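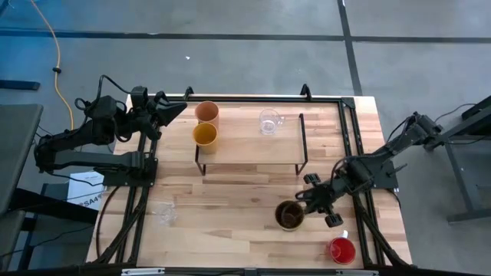 Tisch mit den beiden Armen, November

Sonntag, kurz nach dem Frühstück. Endlich Ruhe, um die Sache mit den Rauchmeldern aufzuschreiben, bevor ich wieder die Hälfte vergesse. Mared und ich haben die Meldergruppe von Gasura noch einmal mit Prüfaerosol durchprobiert, diesmal alle 21 Stück, und ich bin wirklich froh, dass wir uns die Mühe gemacht haben! Die meisten kamen flott, aber 8 haben deutlich länger gebraucht als beim letzten Mal (alle aus derselben Charge, die Liste liegt bei Boris im Ordner). Kammern ausgeblasen, neue Batterien rein, danach lief es bei fünf von ihnen wieder normal.

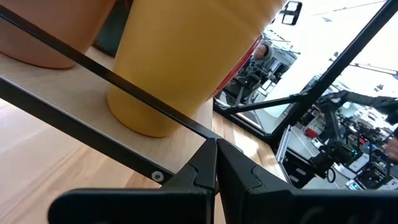 Die drei übrigen gehen an Henriques zurück, Armindo schreibt die Begleitzettel. Bitte beim nächsten Durchgang den Abstand der Sprühdose einhalten, ich war anfangs selbst zu nah dran und musste zwei Messungen streichen. Längste Auslösezeit übrigens 165 Sekunden, das ist mir für einen Schlafraum entschieden zu lang.

Nahuel hat noch gefragt, ob wir die Fluchtwegskizze neu aushängen. Ja, unbedingt, und zwar mit dem Sammelplatz am hinteren Tor, der alte gilt nicht mehr. Neues Aerosol ist bei Skiltix bestellt, Lieferung offen.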